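Long white table gets its first Saturday at the Plilletura craft room

The new worktable at Plilletura is in, level and already well loved, and if you've ever tried to cut a two-metre length of fabric on the old trestles you'll know why people were grinning on the weekend.

The craft room reopened to members on Saturday morning after being shut for 15 days. The walls are the same colour and the kettle is still slow, but the middle of the room has changed completely. Where there used to be four folding trestles of four different heights there is now one big table with a plain white top, and you can walk all the way round it without turning sideways. What a difference!

Plilletura has run out of the old Casado building for eight years, and the trestles were there before it. They came with the lease. One had a leg that needed a folded bit of cardboard under it, and the joins between them were famous for swallowing pins, beads and at least one good thimble. Anyone doing a large pattern had to tape paper over the gaps and hope for the best. Quilters tended to give up and use the floor, fine if your knees are up to it.

The replacement was paid for out of the spring fair takings and a run of Friday night raffles. The room had been saving for a new oven for the polymer clay group, but the clay people voted for the table too (very generous of them, and the oven is next on the list). The job went to Javodard, a small joinery two streets over, which built the base in its own workshop and brought it across in pieces. Getting it up the back stairs took most of an afternoon. The landing has a tight turn and a radiator exactly where you don't want one, so the longest rail ended up coming in through the window.

White was the big argument, by the way. There was a strong push for a darker colour on the grounds that it wouldn't show every ink spot and glue drip, and a suggestion book left by the door filled up with opinions for both sides. In the end the people who sew, draw and sort small parts won out. Dark thread shows up on it, pencil lines are easy to follow through tracing paper, and you can find a dropped screw without getting down on your hands and knees with a torch. The finish is matte as well, so it doesn't throw the ceiling lights back in your face when you've been bent over something fiddly for an hour.

Saturday's session was meant to be a quiet open house and ended up with 61 people through the door. The paper-marbling group had one end, the model makers had the other, and a family who had only come in to ask about the school holiday program stayed for the whole morning making cardboard puppets. By lunchtime somebody had unrolled an entire bolt of curtain lining down the length of the table just to see it lie flat. It did, and there was a bit of a cheer.

The marblers were especially pleased. Their trays hold a thin layer of water, and on the trestles there was always a deep end and a shallow end, with the colours sliding off to one side before you could get a comb through them. Now the trays sit level. Several sheets from the morning are pegged up along the back wall to dry, including a wonderful green and rust one that looks like river stones, and they'll stay up for a week or so if you want to have a look. 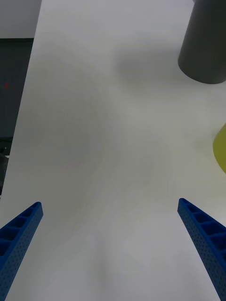
Looking after the top is simple enough, and there's a card on the wall with the basics. Use a cutting mat for any blade, including the little rotary ones. Hot glue guns go on the tile, hot drinks go on the side bench. Wipe up paint while it's fresh, with a damp cloth and a drop of dish soap, and please leave the scouring pads under the sink where they belong. If you do manage to mark it, write it in the book. There's no fine and no telling-off, and some marks come out much more easily on the first day than they do a month later.

The other request is about clearing up. The old tables used to collect half-finished projects from one week to the next, and with four of them you could always shove things along. With one shared surface that doesn't work so well. The shelves by the window have been emptied and relabelled for works in progress, and there is space for a tray or a shallow box per member. Bigger pieces can go in the storeroom if you put a tag on them.

As for the trestles, 2 have gone to the community garden, where they'll be used for potting up seedlings and can be as wobbly as they like. The other pair were past saving, though the hinges have been kept because they're good solid brass and will certainly come in handy for something.

There are still a few jobs to finish. The stools are a touch low for the new height, so a set of taller ones is on order from Orora, and in the meantime there are cushions in the basket by the door. The power board will be moved from the wall to the underside of the table, so that sewing machine cords aren't stretched across the walkway. An electrician is booked for that, and the room will close for one morning while it's done. Members will get an email with the date.

Regular sessions are back to their usual hours from this week, with the evening mending circle returning as well. The mending circle is free, and you don't need to be a member to come. Bring the thing with the hole in it, and a bit of matching thread if you have some, though the thread drawer is very well stocked at the moment. Beginners are welcome, and there is plenty of elbow room now!

Bookings for the marbling workshops open at the front desk. The beginners' one fills quickly, so put your name down early if you're keen.

Posted Sunday, April 27, 2025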